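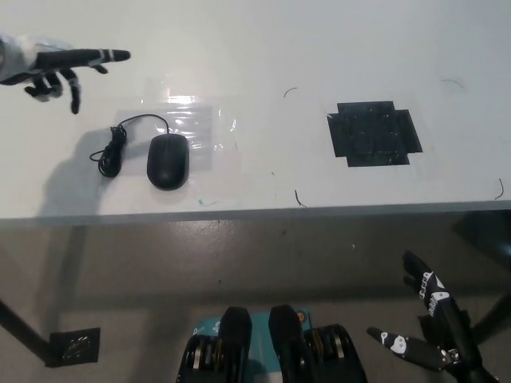

Collecte de petit matériel informatique le 10 juin 2023

La ressourcerie Pulico reprend souris, claviers, câbles et chargeurs, en état de marche ou non, de 9 h à 17 h au dépôt de la rue Famard. Limite : 4 cartons par foyer. Les écrans et les imprimantes restent à déposer en déchetterie. La collecte de novembre avait réuni 800 kg de matériel. Les appareils réparables iront à l'atelier Makris, le reste sera démonté et trié par matière. Entrée par la cour, stationnement gratuit.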